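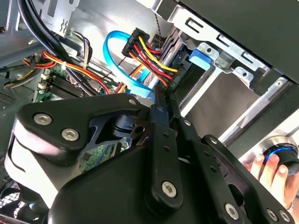 Jewellery Retail and Repair, Unit 5
Handout: taking in a ring for resizing
Tutor: Rekha Tyagi

Read this before the practical. Bring your gauge, your loupe and the blank intake forms from last time.

1. Measuring the finger

Use the wide gauge for any band over 5 mm. A wide band sits tighter than a narrow one of the same size, so a customer who takes an M in a thin ring may want an N in a broad one. Measure at the base of the finger and again over the knuckle. If the two readings are far apart, write both on the form and talk to the customer about it before quoting.

Fingers swell in warm weather. The Lolier shop takes in more rings for enlarging in August than in any other month, and a fair number come back in winter to be made smaller again. Ask when the ring feels tight. If it is only on hot afternoons, suggest waiting.

2. Looking at the ring

Clean it first. Dirt under a setting can hide a worn claw. Then check, with the loupe:

- claws or grains, for wear and lifting
- the back of the shank, for thinning
- old solder seams, often a slightly different colour
- the hallmark, and where it sits in relation to the cut

Write down any damage you find and show it to the customer while they are still at the counter. Do not describe a stone as a diamond on the form unless there is paperwork with it. "White stone, round" is enough.

3. What can be done

A plain gold band can usually go up or down 2 sizes without trouble. Rings with stones part of the way round depend on how much plain metal is left at the back. Full eternity rings have none, and most workshops will not resize them. The choices are a remake or, for a ring that is slightly loose, a sizing bead inside.

Platinum needs a higher temperature than gold and should be worked with separate tools. Titanium and tungsten are not resized in our workshop.

4. The Hutchins exercise

Mrs Hutchins brings in an 18 ct band, size L, and wants a P. The shank is thin at the back. The Flamance price list gives £70 for the labour, with metal extra. Fill in the form, work out the quote and note what you would tell her about the shank – including whether you would advise a new half shank. Allow 7 working days.

Completed forms to me by 3rd October. Niteck gauges can be borrowed from the tool store and must be signed for.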